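Kitchen Notes > Tableware > Galleries

One Plate, One Lemon

2 min read

The Tanis cupboard holds 118 dishes, which is a lot for a kitchen that mostly makes toast. We've been taking them out one at a time to see which deserve the shelf space. The square brown one went first. 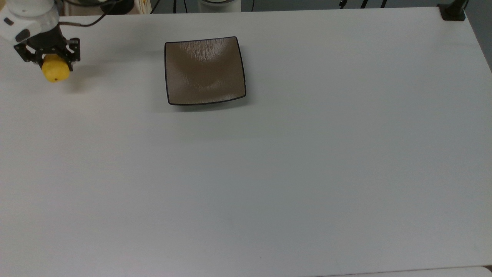 Square plate, lemon just over the table

Taupe-brown glaze with a thin black rim, and sides that curve up enough to make it a shallow dish. The glaze goes grayish where it catches the light and stays warm and brown lower down. Against a white table it looks far more expensive than it was (8 dollars, from the back shelf at Brekitz).

The lemon

Bright yellow, oval, one small dark spot at the tip. Brown glaze does yellow a big favor – we tried limes in December and they looked like they were waiting for a bus.

Verdict

Keeps its place. Square plates are a pain to stack with round ones, and this household owns seven round ones for every square, but the raised corners are easy to grab and a sliced lemon won't drip over the side. It stays – on the low shelf, where guests will find it.

Filed under: plates, citrus, things we kept

More from the cupboard
The Kazlauskienė Soup Bowls, Reconsidered
Grultidura Mugs: A Grudging Defense
Where Do All the Saucers Go?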